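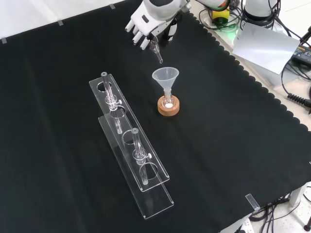

Mar 16, 2022

Quick one tonight, I've got bread proving and a train to Warkent stupidly early. But I promised Rozália I'd write up the glassware stuff before I forgot it all, so. Glassware stuff.

Cork rings first. If you've only ever used flat-bottomed flasks you won't care. I didn't. Then I inherited a box of round-bottomed ones from the Wotilside clear-out (see August, long moany post about parking) and spent a fortnight standing them in mugs, a roll of tape, an egg cup. Egg cup was the best of a bad lot. Then Imre Csizmadia gave me a proper cork ring and said stop it.

Lovely thing. Light, grippy, warm to the touch, doesn't skate about. Doesn't ring like a bell when you put glass down in it either. Only grumble is that cork sheds a bit when new, so give it a good rub with a dry cloth first or you'll have crumbs in everything.

Funnels. I've gone over to the small see-through plastic ones and I'm not going back. Glass funnel in a little flask is top heavy, the whole lot wants to go over, and the stem always seems to be the bit that chips. Plastic one just sits in the neck. Cheap as well, mine came from Gosero in a bag of 20 and I've lost hardly any. They do go cloudy after a while. Doesn't matter.

What does matter is the static. Fine white powder + plastic funnel + dry room = powder all up the sides of the cone and not in the flask. I tap the rim with a pencil. Rozália breathes near it, which she says works, and which I think is witchcraft. Wiping it with a barely damp cloth and letting it dry properly first helps more than either. 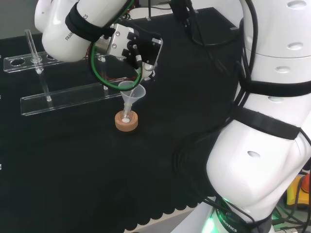
Funnel, flask, cork ring, black cloth. Rack over on the left.

The cloth! Somebody asked about the cloth in the comments last time. It's black with a wavy edge and yes it does look like it belongs under a cake stand. I like black becuase you can see white powder on it straight away. On a pale worktop you spill a bit, don't notice, lean in it, and it's on your cuffs for the rest of the day. Also a soft layer under glass is never a bad thing. Downsides: it rucks up if you drag things across, so lift, don't slide. And shake it outside. Not over the sink. Ask me how I know.

The clear acrylic rack I'm less sure about. Looks smart, easy to wipe down, holes are a decent size for the pieces with the little stopcocks on. But clear rack, clear glass, bright light overhead, and I keep reaching for a tube and getting the edge of the rack. Imre puts a dot of nail varnish by each hole. Might try that. I also try to leave a gap between the stopcock pieces, as the knobs stick out sideways and if they're in neighbouring holes they catch each other when you pull one up. Heart in mouth every time.

(Stopcocks: turn them now and then even if you're not using them. I left one of mine all winter and it took a bowl of warm water and a lot of swearing.)

Pouring order, for what it's worth. Flask in ring, then funnel in flask, then look at it for a second to see it's upright, then pick up the tube you're tipping from. I used to hold the flask in one hand and pour with the other like I was doing a cocktail. Slower is better. Get the open end of the tube well over the cone before you tip it, and low down, so the powder doesn't puff. If it clogs in the stem, stop. Don't poke it with a wire like I did, just lift the funnel a touch and let it settle.

Washing up: Bright do a bottle brush with a bendy neck, it's the only one I've found that gets round the inside of a small round flask. Catalogue no. 281 if they've not changed it again. Rinse, rinse, rinse with the good water, upside down on a peg, leave alone. No tea towels, they leave fluff.

Oh and thank you all, this silly blog went past 2,957 views last night, mostly I suspect people looking for actual cork. Hello cork people.

Still to do: label the drawer, find out where the spare stopers went, order 3 more rings in the next size up. Rozália wants one for her teapot and I said I'd ask.

Bread's over the top of the tin, got to go.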